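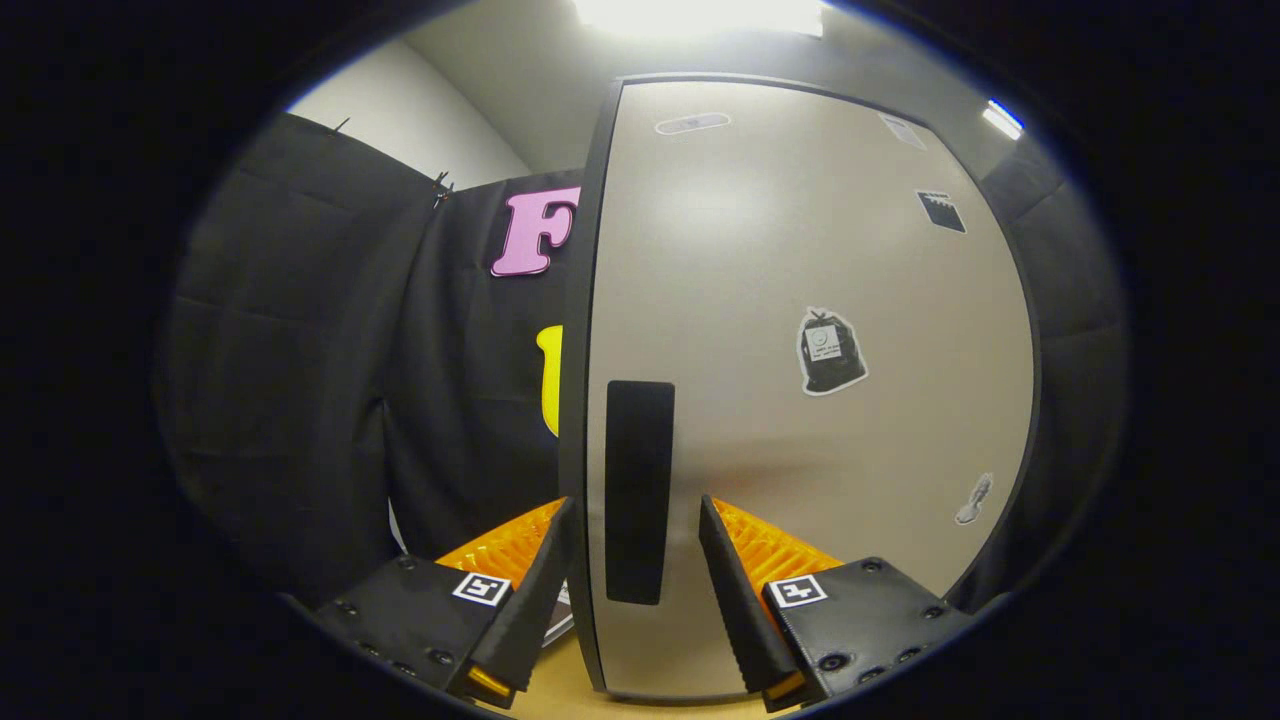
Figure 5. Front of a light gray-beige panel with its handle and several stickers.

4.2 Stickers and handles on door fronts

Door and cabinet fronts in shared rooms collect small items over the years, and most household surveys leave them out. We recorded them as part of the Werkasthorpe inventory, which covers 262 fronts in shared kitchens, hallways and store rooms. Coding was led by Nhung Quách with the scheme used in the February pilot. Each sticker was entered once, with its shape, main colors and place on the panel.

Figure 5 shows a front of the type we coded as "mixed." The stickers differ in shape and seem to share no theme. One is a cut-out of a black bag with a white outline, another is a plain gray oval near the top. A white rectangle toward the upper right corner is faint and was coded as "low contrast." The black rectangular handle is set upright on the left side of the panel, slightly below center, and most of the stickers are farther to the right.

Across the full set we logged 683 stickers. Fronts were coded as mixed when no two stickers had the same subject or maker, and as themed when at least half did. Residents were asked about stickers only in the second round, so we do not have an owner or a date for most of them.

Handle position was coded apart from the stickers, as left, right or center, and again as high, middle or low. The handle in Figure 5 was entered as left, middle. Smooth fronts that reflected the ceiling light were harder to code for pale stickers, and a second coder went over these entries before they were added to the Levureo table.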